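Temia Paver Cleaning and Sealing Kit
Set-up and Use Guide

Section 4: Preparing and sealing large paved areas

Read Sections 1 to 3 before you begin. Section 4 applies to plazas, courtyards, and wide walkways laid with square concrete or clay pavers. For driveways and ramps, go to Section 5.

Large checkerboard paving needs the same preparation on the light squares and the dark squares.
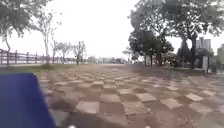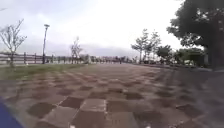
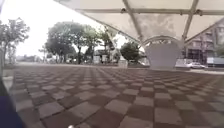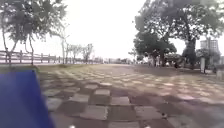

Square paving in two alternating tones. Treat both tones as one surface when you measure and mix.

4.1 Before you start

You will need:

Temia pump unit with the wide spray head fitted (see Section 2)
Vellara surface cleaner, concentrate
Zallis joint sand, fine grade
Vellara clear sealer, matte or satin
Stiff push broom and soft push broom
Garden hose with an adjustable nozzle
Chalk line and tape measure
Barrier posts and tape
Gloves, eye protection, and rubber boots

Check the weather forecast for the full work period. The pavers must be dry for at least 40 hours before sealer is applied, and no rain should be expected for a day afterward.

CAUTION: Do not mix Vellara surface cleaner with bleach or with any other cleaning product. Harmful fumes can result.

4.2 Dividing the area into bays

Work in bays of 300 square feet or less. A larger bay will begin to dry at one end before you reach the other, and lap marks will show in the finished surface.

1. Choose a straight joint line as the starting edge. On a checkerboard layout, use a joint that runs the full width of the area.

2. Measure out from the starting edge and snap a chalk line along the nearest joint. Always end a bay on a joint. A bay that ends in the middle of a paver will leave a visible line across it.

3. Number the bays on your site sketch, beginning at the end farthest from your water supply. You will then be working back toward the tap and will not need to drag the hose over finished pavers.

4. Set barrier posts around the first two bays. Leave a walking route for the public if the area cannot be closed completely.

Note: Chalk in red or orange can stain pale pavers. Use white or blue, and brush it off before sealing.

4.3 Cleaning

1. Sweep the bay with the stiff broom. Work diagonally across the joints first, then along them.

2. Pull weeds and moss from the joints by hand or with a joint knife. Do not use a wire brush on colored pavers.

3. Look for loose, cracked, or rocking pavers. Lift and reset these now, following Section 3.6. A paver that is reset after sealing will need to be sealed again together with its neighbors.

4. Fill the pump unit tank with clean water to the lower mark, then add the concentrate to the upper mark. Close the lid and pump until the gauge reads in the green band.

5. Wet the bay lightly with the hose.

6. Spray the cleaner in even passes, overlapping each pass by half the width of the spray head. Hold the head at knee height.

7. Wait 20 minutes. If the surface starts to dry during this time, mist it with water. Do not add more cleaner.

8. Scrub with the stiff broom, then rinse toward the nearest drain. Continue until the rinse water runs clear and no foam remains in the joints.

9. Repeat for the remaining bays.

CAUTION: Wet pavers are slippery. Keep the barriers in place until the surface has dried.

Oil, rust, and leaf stains may need a second treatment. Pavers under trees or next to planters are the usual places for these. Treat the whole paver each time, including the edges. Spot cleaning in the middle of a paver often leaves a pale ring that sealer will make more obvious.

4.4 Refilling the joints

Joint sand must be dry when it goes down. Store open bags off the ground and fold the tops over.

1. Check that the joints are dry to a depth of one inch. Push a wooden skewer into several joints in the bay. If it comes out dark or with sand stuck to it, wait and test again later.

2. Pour Zallis joint sand in small heaps across the bay.

3. Spread with the soft broom, pushing the sand across the joints at an angle.

4. Tap the pavers down with a rubber mallet, or run a plate compactor with a rubber pad over the bay. Do not use a bare steel plate.

5. Top up any joints that have dropped. The finished sand level should be slightly below the edge of the paver.

6. Sweep all loose sand off the surface. Sand left on a paver will be trapped under the sealer and feel rough underfoot.

4.5 Applying the sealer

Test the sealer on two pavers first, one light and one dark, in a corner that gets little traffic. Let them dry overnight and look at them in daylight. Dark pavers usually deepen in color more than light ones, and satin sealer increases this effect. If you do not like the result, change to matte before going further.

1. Rinse the tank, hose, and spray head of the pump unit twice with clean water. Let them drain.

2. Stir the sealer slowly with a flat paddle. Do not shake the container. Shaking puts air into the sealer, and the bubbles can dry in place.

3. Fill the tank and fit the fine spray tip.

4. Starting at the far edge of bay 1, apply a thin coat in straight passes along the joint lines.

5. Roll out puddles with a dry foam roller within five minutes.

6. Move directly to bay 2 and keep a wet edge between the two.

7. Apply a second coat when the first is dry to the touch. Spray this coat at right angles to the first.

One full container covers up to 690 square feet with a single coat on smooth pavers. Rough or older pavers will take more.

CAUTION: Do not apply sealer in direct midday sun. In July and other hot months, start early and stop before the pavers become too warm to rest your palm on.

4.6 Reopening the area

Light foot traffic may return the next day. Keep carts, bicycles, and furniture off the surface for three days. When moving heavy planters back, lift them into position and place pads under the feet.

Clean the pump unit the same day, following Section 2.9. Dried sealer in the spray head cannot be removed and the head will have to be replaced. Replacement heads are stocked by Nguyen-Tran Supply under the part number printed on the collar.

4.7 Common problems

White haze after drying: moisture was trapped under the sealer. Leave for a week of dry weather. If the haze remains, contact the sealer supplier before applying anything else.

Stripes: the spray passes did not overlap enough. Apply one thin coat across the stripes.

Sand washing out of joints: the joints were filled too high or were damp. Allow to dry, refill as in 4.4, and reseal the affected bay.

Tacky surface after two days: the coat was too thick. Keep the area closed and check again each morning.

Guide revised Wednesday, April 14, 2021
Continue to Section 5: Driveways and ramps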